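Print this ticket | E-mail this ticket

Ticket 579: Cups dribbling when we pour
Status: open, then closed, then open again
Opened January 26, 2021

OK so this is my running log for the pouring problem. I'm putting everything in one place so I can quit answering the same question in three different threads!

What happens: you pour a drink into one of the pale plastic cups and a bit of it runs down the outside and leaves a ring on the table. Every time. We bought a sleeve of 200 from Plurkby back in July and I liked them a lot (still do, they're pretty), so I really wanted this to be my fault and something I could fix.

First try. Poured slower. Less splash, same ring. Pouring slower also makes the stream hug the lip of whatever you're pouring from, so I may have made it worse.

Second try. Switched to the Wernine pitcher, the one with the pointy spout. Much better! Two dry pours in a row and I closed the ticket. Then I did a third one and got a puddle, so I opened it again.

Third try. Checked the table. I put the level on it both ways and it's fine. I also wiped it down with plain water in case there was soap left on it. No change.

Fourth try. Held the cup. If one hand steadies the cup low on the side and the other one pours, aiming at the middle of the opening, I get almost no drips. With the cup standing by itself I kept drifting toward the rim, and on a wavy rim the liquid finds the low spot and out it goes.

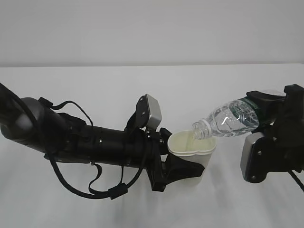

I also quit filling them so high. My old habit was to go nearly to the top, and these get wobbly when they're full. Now I stop well short and go back for a second pour if somebody wants more.

Still to check: whether the Ackah cups with the straight rim do the same thing. They come in a box of 600 and I'm not buying 600 cups to find out, so if anybody has a spare one lying around, please send it my way. Prestum has a straight one too but I've only seen it in the catalog.

Leaving this open for now. Workaround is hold the cup, aim for the middle, stop early.

Comments (3)

teacupmoth: Same cups, same ring. Holding it helped me too but I still put a towel down.

row86: Try lemonade and then plain water. Mine only dribbles with the sugary stuff.

gravelpie: I have an Ackah cup you can have, will drop it off.

Print this ticket | E-mail this ticket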